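Most of the mail I get about kitchens is about cupboards, but the thing people grumble over every single morning is mugs. They pile up by the sink, they pile up by the kettle, and the one you want is always behind three you don't. So I've been fussing with my own mug corner again, and these notes are what has held up. I last wrote about it in October and have changed my mind on a couple of points since then.

## Start with a tray

If you do just one thing, get a tray with a raised, rounded rim and let it be the mugs' home on the counter. Mine is a pale one from Drolden with soft corners, and I like a light color because you can see at a glance when it needs a wipe (which is more often than I'd care to say). The rim keeps drips off the stone, and when it's time to clean you lift the whole thing away in one go. Measure before you buy – the tray should leave room in front for a chopping board, or you'll be shuffling it back and forth all day and end up hating it.

Get the mugs down off the shelf and look them over before any go on the tray. Tip each one on its side under a good light and run a fingertip around the rim and the inside of the handle. Chips like to hide there.
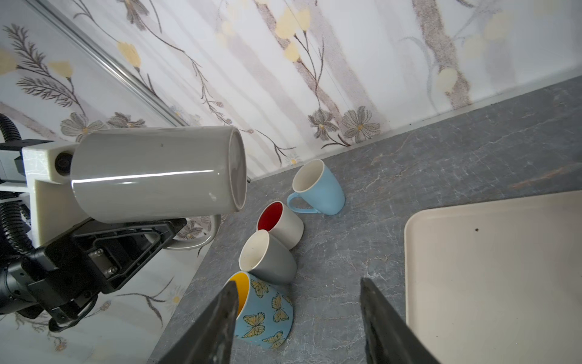 Any mug with a chipped rim can go hold pencils. The ones that pass get a proper clean inside, and a dark glaze needs more attention than you'd think, as tea stains hardly show on it. I make a paste of baking soda and a little water, leave it on while I do something else, and rub it around with a soft cloth. Go easy on anything with a printed pattern on the outside, and skip the scouring pad altogether. A mug with a bright lining, yellow or red, can look dingy for months before you notice, so do those at the same time.

## The corner behind

While the counter is clear, do the corner. I put it off for ages, and by the time I got to it there was a line of old sugar along the back edge that had set like glue. We have printed flower panels on the walls from Navarrete, with a metal strip up the join, and the pattern is so pretty that it hides every splash.
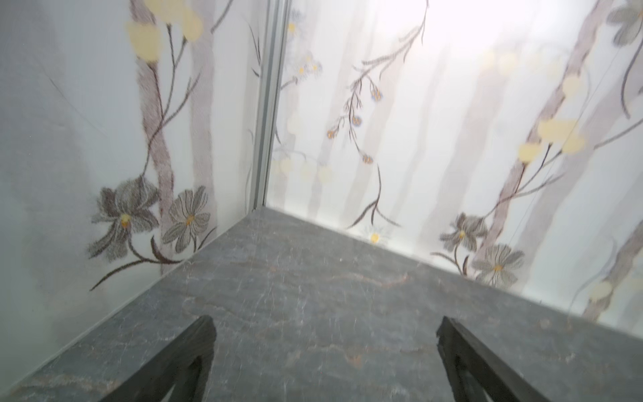

A cotton swab dipped in warm water with a drop of dish soap gets right into a join like that, and an old, soft toothbrush does for the longer stretches. Work from the top down and dry as you go. On natural stone I stay away from vinegar and lemon, however often they get recommended, as acid can dull the polish on marble for good. Plain dish soap, well rinsed, then a dry towel. If you aren't sure what your counter is made of, treat it as if it were the fussy kind.

## Milk, and filling to the top

Now a word on warm milk, which is my evening habit and the cause of most of my rings on the counter. Fill the mug a finger's width lower than you want to. I know, I know, it looks stingy! But a full mug slops as soon as you stir it, and milk left to dry on stone takes far more rubbing than coffee does. Stir slowly, close to the middle, and lift the spoon straight up. 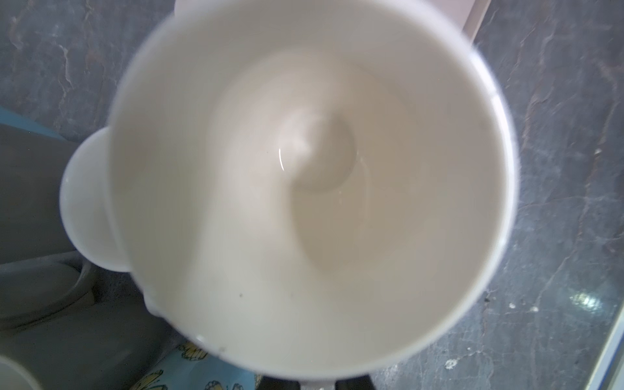

A reader in Nodov wrote in to disagree with me on this. She fills hers right to the brim, always has, and says the trick is to set the mug on the tray before pouring and stir it there, so that whatever goes over the side lands somewhere washable. I've tried it her way for a week and I have to admit she has a point, though I still carry mine upstairs and she evidently doesn't.

## Putting them back

Set out only what gets used in a day. For us that's nearly always the same few favorites, with 2 spare for company, and the rest live in the cupboard. Turn the handles toward you, so you can grab one half asleep. Let each mug dry on its side or propped at a slant before it goes back, as one set flat upside down on a smooth tray traps the damp and starts to smell stale. If your tray is small, put the tallest at the back and don't stack – stacked mugs chip each other's rims, and then you're back to pencils.
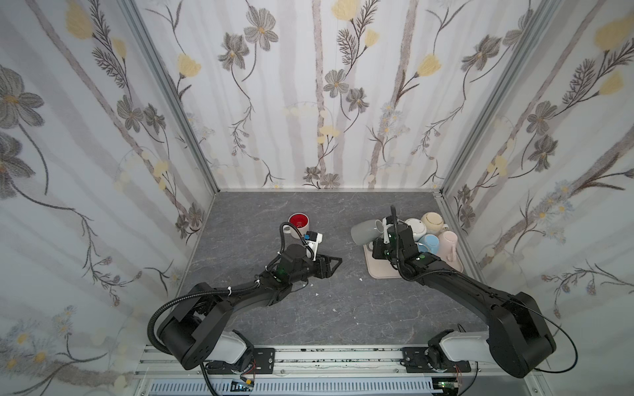 *Mug sorting at the marble counter, with the pink tray on the right.*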